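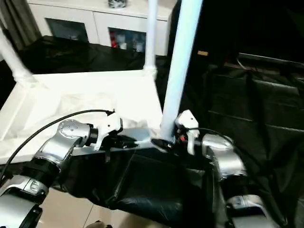

Two robot arms with white grippers at a table

Petitions to the Municipal Council of Lundmont: Frequently Asked Questions

Last changed: 14/04/2018

Who can start a petition?
Every resident of Lundmont who is 16 years old or more. You do not need to be a citizen, but you must be registered at an address in the municipality. Residents of Surnholm can also start a petition if it is about the shared bus line or the water supply, as these are decided by both councils together.

How many signatures do I need?
For a debate in the full council you need 1000 valid signatures. A petition with fewer signatures is not thrown away. It goes to the responsible department, and you will receive a written answer, but the council is not obliged to discuss it.

Can one person start a petition alone?
No. A petition must have a group of at least five initiators. One of them is the contact person and receives all letters from us. Please choose somebody who reads their mail regularly.

What may a petition be about?
About everything that the municipal council has the power to decide: local roads, schools, parks, markets, local fees, opening hours of public offices. We cannot accept petitions about national taxes, court decisions or a single employee of the municipality. If you are not sure, send us the draft text before you start to collect. Ms. Orysia Maksymiv in the petitions office will read it and tell you if something should be changed.

Can I collect signatures online?
Partly. Online signatures are accepted through the municipal website only, where the person must log in with the resident number. Lists from other websites are not accepted, even if they contain full names and addresses. Paper signatures must be on Form 11. You can print it at home or take it from the front desk.

Is it allowed to collect on the street?
Yes, and you do not need a permit if you stand with a clipboard only. If you want to put up a table or a tent, please inform the public order office before.

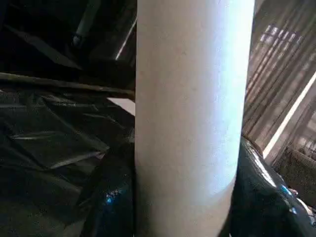

On the market square of Flirnden you must also speak with the market supervisor, Mr. Demyd Hutsuliak, on the days when the market is open. Collecting inside a polling station or in front of its entrance is not allowed on election day.

How long do I have to collect?
You have 163 days from the day when the petition is registered. The day of registration counts as the first day. It is not possible to extend this time. After it is over you can register the same text again, but the old signatures are not valid anymore.

Why was my signature not counted?
The most usual reasons are an address that is not complete, a missing date of birth, or a signature that was given two times. If the same person has signed on paper and online, we count it once. The contact person can see the list of refused signatures in our office and can object in writing.

Who checks the signatures?
Two employees of the residents' register. Their result is confirmed by the secretary of the council, Mr. Gerd Thiele.

What happens in the council?
The chair of the council, Mr. Afonso Moreira, puts the petition on the agenda of the next regular session. One initiator may speak before the debate. The council can agree, refuse, or send the matter to a department for more work. There is no session in December, so a petition which is confirmed in that month is discussed at the first session of the new year.

Can I withdraw my signature?
Yes, until the lists are handed over to us. Please write to the petitions office with your full name and the number of the petition.

Where do I hand in the lists?
At the petitions office in the town hall, Yurchenko Street entrance, second floor. You will get a receipt with the number of pages. Please keep it until the result is published.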